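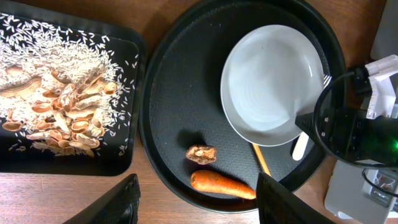

Search this site Enter keywords Go

Village Hall > Kitchen Group > Minutes

Grarkside Hall Kitchen Group
Minutes of the meeting held on April 18, 2020

1. Minutes of the last meeting
Agreed as correct, with one change. The price given for the new tea towels was for the pair and not for each.

2. Matters arising
The drawer by the window has been eased and now shuts. The spare key has still not come back from Mudesbridge. The secretary will write again.

3. Food waste and scraps
The meeting talked about what goes in the compost caddy and what goes in the bin. Several people had been putting everything in the caddy, cooked food included, and the lid had been left up. Agreed:
Peanut shells, onion skins and carrot ends go in the caddy.
Dry rice goes in the bin. It must not be rinsed down the sink. The trap was blocked with it in the winter and the plumber's bill came to £55.
Trays used for sorting or shelling are to be tipped out and wiped before they are put back, including the rims — the round non-slip ones hold crumbs and need a brush.
Plastic forks are to be washed and kept if they are sound. There are plenty in the cupboard and no more will be bought this year.

4. Washing up and the dish rack
It was reported that crockery is being left in the rack from one booking to the next, so that the next group has nowhere to drain its own. A new line will be added to the hirers' sheet asking that the rack be cleared before the lights go off. The rack itself is to be lifted once a week and the table under it dried. One member asked for a second rack. This was left until the accounts are in. 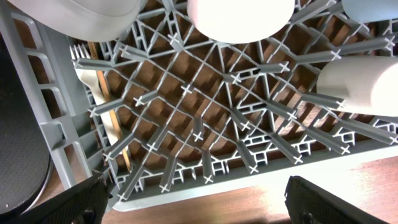 Question from the floor: Who puts the dishes away if a group has to leave in a hurry?
Reply: The group that used them, even if it means one person staying behind five minutes. If that can't be done, they should leave a note on the worktop and the next keyholder will see to it, but it should not become a habit.

5. Crockery
A stock check has been done. The hall has 114 pieces in usable condition, counting saucers. A further 26 were chipped and have been taken out. It was proposed that the chipped ones be offered to the gardening group for pot drainage, and this was agreed.

Replacement bowls were discussed at some length. Landetti will supply plain white, seconds quality, delivered. Lepik are dearer but their bowls stack better and the shelf is not deep. A sample from each will be asked for and brought to the next meeting. Some felt that the colours need not match, as they do not match now.

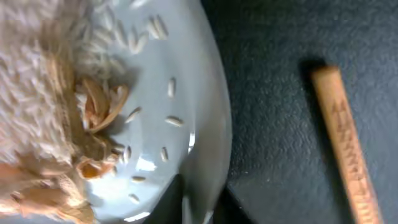

It was also pointed out that whatever is bought has to fit the shelf over the sink with the door closed. The shelf is to be measured before any order is placed. The limit for spending without coming back to the meeting stays as it was.

6. Cloths and towels
The old towels are to go for floor use only and be kept in the bucket under the sink. Tea towels are to be taken home and washed in turn. The rota is on the back of the door and has gaps from July onwards.

7. Storage

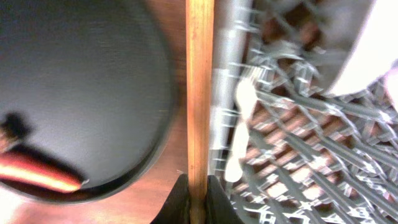
The tall cupboard was turned out last month and the shelves relined. Baking tins are now on the bottom, large pans above and jugs at the top, and labels have been put on the shelf edges. The meeting then considered what to do with things that have no shelf. A wire rack was thought the best place for whatever is in use most days, as air gets round it, and there was support for keeping one near the wooden table and not carrying it back to the store each time. Heavy pans are not to be put on it. Agreed to try this until the summer.

8. Any other business
The kettle takes a long time to boil and may need descaling. To be done before the next booking.
The step stool is loose at one side — please do not use it until it has been looked at.
A request to hire the kitchen without the hall was turned down for now.

9. Next meeting
Date to be fixed. Bowl samples and shelf measurements to be brought.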